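Good practice for recording folding tasks with hand-held grippers
Stilter working notes, part 3

These are the rules we follow when we record folding in a home. They were first written by Nest Ellis and apply to both grippers in a two-handed session.

Before you start

Clear the work surface of everything but the item. Push spare bedding to the far end of the bed if there isn't a better spot for it. Wipe the finger pads and check that both jaws close fully. Write the item name and the room on the session sheet.

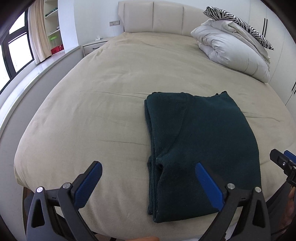

Start and end states have to be written down the same way every time. We use "flat," "part folded" and "folded," and no other words. A thick, dark garment folded into layers on a beige sheet is easy to tell from its background, but the layers themselves can be hard to tell apart, so note which way the folded edges face. If the edges don't line up, leave them and record the item as it is. Do not straighten it by hand.

During the recording

Keep both grippers pointed toward the item. Move at the speed you would use with bare hands, or a little slower. Close the jaws on the fabric only, and don't drag the pads along the sheet. If you drop a layer, pick it up with the gripper and carry on. A dropped layer is a valid part of the recording and must stay in.

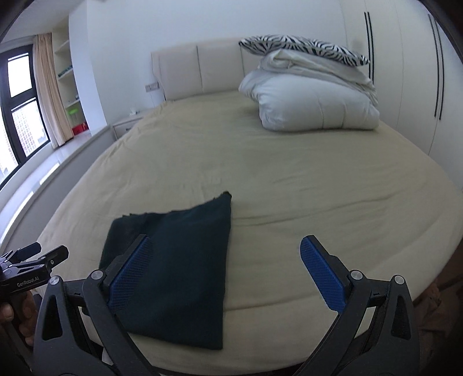 Stop if a person walks in, if a phone rings, or if anything with a name or address on it is in view. Mark the take "stopped" and begin a new one. Never join two takes.

Limits

No more than 26 takes per item. Rest for 2 minutes when you change items. The Horkemley site used to allow longer runs, and Keegan Desjardins found that the labels got worse toward the end.

After the session

Upload the takes the same day and keep the stopped ones in their own folder. Session sheets go in on Monday.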